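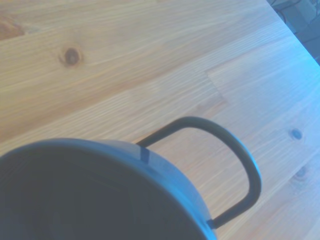

## Does 57 out of 100 pot grasps mean anything?

**Keegan Lowther**

Reading the Prarkley write-up on picking up pots by the side handle using only the wrist view. They trained on 1,979 demos and report 57 successes in 100 trials. The pot is dark gray with a thin wire loop, on a pale pine table. Same table every time, as far as I can tell. Is the policy finding the handle, or has it just learned the table? Those knots in the wood look like pretty good landmarks to me.

**Aarti Rajput**

Could be either. I'd want two checks: cover the wood with plain cloth, and turn the pot so the loop points somewhere new. If the score drops on the first one, you have your answer. Also look at how they count a success. Touching the handle and lifting the pot are very different things, and the write-up I read only says "grasp."

**Ankit Mishra**

57 is fine for a wrist camera, they're hard. More demos would fix it.

**Nele Hoekstra**

I wouldn't bet on more demos. If all of them come from one table, you get more of that table. Ask for the start positions of the failed runs.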